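Moving a U10 rec team to bigger games next season, how do I split playing time?

Posted in Youth Soccer > Coaching
by flustico_mom_coach

Hi all, long time reader, first time I've had to ask for help. I coach a rec team in the Warnelero town league, and in August we go from 7 v 7 to the bigger field. I volunteered for this when my kid was tiny and chasing butterflies, and somehow I'm still here, which is fine, I love it, but I'm in over my head with substitutions.

Right now I sub by gut. I look down the bench, see who looks sad, and put them in. You can imagine how well that goes over with the parents. Last season one dad had a stopwatch app going, and he sent me a list after the game showing his daughter had played less than everybody else in the second half. He was right, too. I felt awful.
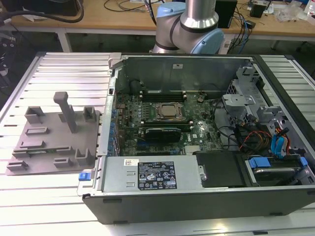
So I want a plan on paper before kickoff. My trouble is that I've got kids who will only play goal, a kid with asthma who needs short shifts, and a pair of really strong players who I lean on way too much when we're behind. The league says every player has to be on the field for half the game, but it doesn't say how you're supposed to keep track, and the ref sure isn't doing it.

Do you sub in whole lines? One at a time? Do you do it by the clock even when the other team is about to take a corner? And what do you do when somebody just doesn't show up and doesn't text you? I've tried making a grid and it fell apart before the first water break. Any help is welcome, be gentle!

5 replies hidden, showing top 3

rillerleft

Oh boy, I've been there. I coached at Riller for a long time and went through every system there is, including one with colored clothespins that I thought was genius until it got windy.

What finally stuck was splitting each half into 2 shifts and writing the whole thing out the night before. Four shifts total. Everybody gets at least two, and I mark those in pen. The leftover spots I fill in with pencil, and those go to different kids each week so it comes out even over the season. I keep all the old sheets in a folder, and when a parent asks, I just hand them the folder. The stopwatch dads love a folder.

For the asthma kid, talk to the parents first and ask what's comfortable. With mine we put her out wide and swapped her with the same buddy all game long. The two of them worked out a little hand signal, and I hardly had to think about it. She came off when she wanted to and went back on when she was ready.

Goalies: I would make the goal-only kids play out in the field for one shift each, even if they grumble. At this age they're way too young to be stuck there. One of mine cried about it in September and was our best defender by the end of the fall.

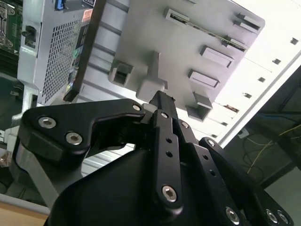 As for the clock, go by it loosely. If it's time for the change and there's a corner coming, wait. Your league probably only lets you sub at stoppages anyway, so check the rules sheet, because ours was different for throw-ins and I got yelled at by a very young referee. I have my next group standing at the halfway line a minute early with shin guards on and water bottles down. That part matters more than the grid, I swear. Half my lost minutes were kids hunting for a glove.

No-shows: make your sheet with initials in pencil for one spare version with a player missing. I do a full sheet and a one-short sheet. If two are missing I wing it like everybody else.

phan_fc_dad

just rotate them in the same order every time like batting order in baseball. whoever's first in line goes in, whoever's been on longest comes out. start the next game where you left off. works fine and you don't need a folder lol

cornerflagkate

I like the batting order thing for practice scrimmages, but in a real game it bit me. You end up with all your little ones in the back line at the same moment and it's 4-0 before you can fix it. If you try it, keep separate lines for defenders and forwards and it's a lot better.

About your two strong players, I'd say never have them both on the bench, and never count on both being on either, if you can stand it. Stagger them. My other kids got so much braver once the big scorer was sitting down, they started taking shots from everywhere (some of them very silly shots!). We lost a couple of games that way early on and I had to bite my tongue, but I'd do it again.

Also send one email to the parents before the season and tell them how you're doing it. Mine was four sentences. I said everyone plays at least half, extra time moves around, please text me by 8 in the morning if you can't make it. The grumbling dropped way off after that, and the texting got better too, except for one family, and there's always one family.

flustico_mom_coach

Thank you!! I'm going with the pen and pencil sheet and I'm stealing the email. Still scared of making the goalies play out, but I'll try it at the first scrimmage and report back.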